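Need people for the parts bench – sorting and plating small parts, Girimville site. Posting this quick because the January intake is nearly on us and the list is short.

**What it is**

Jalby takes back worn gear sets, pens, markers, small boxes, bagged bits, all of it mixed up, and somebody has to get it off the table and into the right place. That somebody is you. Bench work, one table each, small things. Gears mostly. Small ones, bigger ones, dark ones that all look the same until you've handled a few hundred.

We need 7 people to start. Might be more later, don't count on it.

**The work, more or less**

- clear the table down before you begin, pens and markers go to the top, out of the way
- mat down flat, plate on the mat – one plate per set, never two
- gears on the plate one at a time, don't tip them in, the plates are ceramic and they chip
- leftover gears stay to one side of the table till the set is signed off
- bags stay closed unless the sheet says open
- write the set number on the sheet, not on the bag
- wipe the mat, next one

A tray run is 37 sets. Most people get through one in a shift once they have the hang of it, slower in the first week and thats fine. Szymon would take slow and right over fast and mixed up any day.

**Hours**

Four-hour shifts, morning or afternoon, you pick one and stick to it. Mornings start at 8. Sunday is optional and pays extra. No nights. If you can only do two shifts a week, still write, we've made that work before.

**Pay**

22 an hour, paid weekly. Sunday is time and a half. Training is paid same as regular hours. Bus fare covered from Lumanlan if you keep the tickets – keep the tickets, please, we can't do it off a bank statement.

**You'd suit this if**

You don't mind doing the same thing for a good while. You can tell two nearly identical gears apart, or you're willing to learn. Reasonable eyesight, glasses are fine. You can stand for part of a shift – stools available, you don't have to stand the whole time. Some English for the sheets, but there's not much reading on them.

No experience needed. No certificate. If you've done kit packing, watch repair, bike shop, sewing, anything with small parts, say so in your message and it'll move you up the list.

Not a good fit if you need to be on your phone. Phones go in the lockers.

**Clothes etc.**

Closed shoes. Long hair tied back, no loose sleeves, no rings on the hand you work with. Otherwise wear what you like, dark colors are better as the gears leave marks. Gloves if you want them, most people stop using them after a day or so as you can't feel the teeth.

The floor has yellow lines. Bags and coats stay off the working side. People have been told about this a lot.

**Where**

Driltunia building, unit 533, Girimville. Side entrance, the front one is locked. Ring and wait, it can take a minute. Parking at the back, free but it fills up before 8. Two microwaves and a kettle in the break room, fridge is small so label your stuff.

**How to apply**

Short message to Szymon Ziółkowski, bench lead, through the Jalby jobs page or leave a note at the side entrance. Needs to have:

- name and a phone number
- morning or afternoon
- how many shifts a week
- when you could start
- anything relevant you've done, a line or two is plenty

No resume needed, don't spend an evening on one. He'll call for a short chat and then you come in for a tryout at the bench. It's one hour, paid, and you do two or three real sets with someone next to you. You hear back the same week either way.

If you worked the bench last year and want to come back just put "returning" at the top and skip the rest, he has your details. Same goes for anyone from the Lumanlan site who wants to transfer, though check with your own lead first so it doesnt come as a surprise.

Places go in the order the tryouts are done, so sooner is better. Questions about shifts or pay go to Szymon too, afternoons are the best time to catch him.

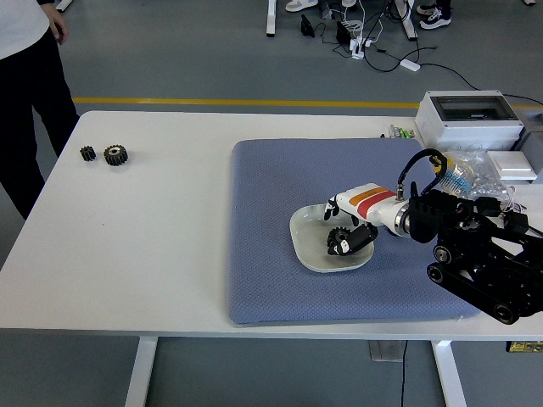 Can I switch from mornings to afternoons after I've started?

After the first month, if there's a free spot on the other shift. Ask Szymon and give him a week's notice.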